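Robotics Club minutes, Tuesday meeting, 6 p.m.

I took notes again, so blame me for anything missing. We had 14 people, which meant dragging chairs in from the art room.

Old stuff first. Last month's minutes got approved with one fix (I spelled Arnier wrong the whole way through, sorry!). The Arnier entry form is in and our team number is 953, so please put it on everything you upload from now on.

Simulation team. Maxence Fleury showed us where the fruit task is at. The bowl, the planks and the strawberry are all loaded in Nuludel now and he can get the gripper down to the bowl from the start position. We talked for a long time about finger spacing! Maxence wants to come in wide and close slowly, and Noboru Shibata thinks we should start narrower and save the travel time. We voted and wide won, but Noboru gets to run his version too and bring numbers next time.

Somebody asked if the bowl could be rounder. It could, but more polygons slow down the older laptops, so it stays how it is until after the qualifier.

Training runs. We're at 1509 saved attempts. Noboru wants the bad ones kept in their own folder and labeled, and I said I'd do it (why do I say these things).

Hardware. The Bamuner servos still aren't here. Maxence will email them again. If they don't show up by July we borrow the set from Hamada, who already said okay.

Snacks: my turn next time, and yes, I'll remember the no-peanut rule.

Still to do: folder labels (me), servo email (Maxence), narrow-start test (Noboru). Everybody else, please update Nuludel before you come, it took forever on the school wifi.

We wrapped up at 7:40.

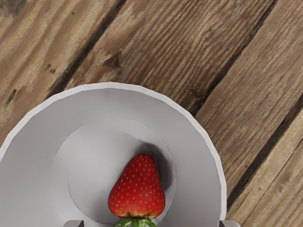
Fruit task in the simulator: strawberry in the bowl, gripper fingers open on either side.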